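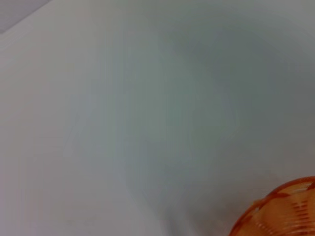 When the arm presses down on the counter

Stop it first. Use the red button on the base, not the app, which can lag almost 3 seconds. Don't pull the arm up by hand while the motor is on.

Our Lirkiseck did this twice in May. It reached for a cup, kept going down and shut off with a force fault. The height setting had drifted after a power cut. Run the height setup again from the menu, with the counter bare, then try one light plastic cup before you give it anything that breaks.

See-through and ribbed items

Orange see-through plastic gave ours more trouble than anything else. A strip of masking tape on the side helps — matte, not shiny. Pale counters are hard for it too, so lay down a dark mat and turn off the light over the sink.

Pinched fingers

Keep hands 17 inches away until the base light goes out. Renato Tolentino got a bruised thumb wiping up a spill during a pause. A pause is not a stop, and the arm will start again without a beep.

Keep knives and glass out of its reach overnight. Unplug it before cleaning the joints.

Updated January 1, 2023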